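Clesterano revises packing guide for tailored jackets
19 September 2020

Clesterano, the garment storage and shipping service, has issued a revised packing guide for tailored jackets sent in by post. It replaces the version published in May and applies to all bookings made through the Trokgate depot. Blazers and suit jackets are covered. Overcoats and formal tailcoats stay under the old rules until a separate sheet is ready.

The main change is to the folding sequence. Under the May guide, customers folded the body in half lengthwise before dealing with the sleeves, and the depot found hard creases across the upper arm on many of the jackets it unpacked. The new sequence puts the sleeves first.
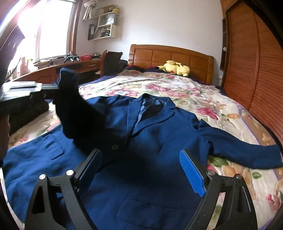
Folding now starts with the jacket laid face up on a flat surface at least as long as the garment. A bed is acceptable if the cover is pulled tight. The collar should point away from the person folding, with the lapels lying in their normal roll. Each sleeve is then lifted by the cuff, as with the dark blue blazer on the floral quilt, and carried over the body while the other stays flat. Pulling from the elbow is no longer advised, as it twists the sleeve head and drags the shoulder out of line. Pocket flaps should be checked at this point and left outside the pockets.

Wagner Bittencourt, who wrote the guide for Clesterano, said the depot had compared both sequences on 205 jackets. "The shoulder is the part that costs money to press," he said. "A crease in the sleeve comes out with steam. A crushed pad often needs to be reshaped by hand."

The first sleeve is brought in across the torso and smoothed from the shoulder down. Diagonal wrinkles in the upper sleeve are normal and can be eased out with the flat of the hand.
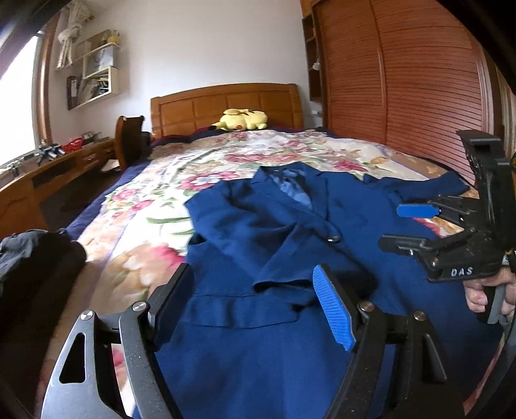 The second sleeve follows the same path and rests on top of the first. The hem is then raised once, to a line below the lapels, with a sheet of tissue inside the fold. Front buttons may be left fastened. Nothing should be placed in the pockets, and lining fabric showing at the neck should be tucked back before the tissue goes on.

Box sizes have not changed. The standard Gristell carton takes one jacket and is 60 cm long. Customers who send several garments can use the Ahmadpour hanging carton, in which case the folding steps do not apply.

The guide is in force now. Trokgate will accept jackets packed under the May version until its remaining stock of 400 printed sheets has been used. A further 4000 copies of the new sheet will be sent out with empty cartons.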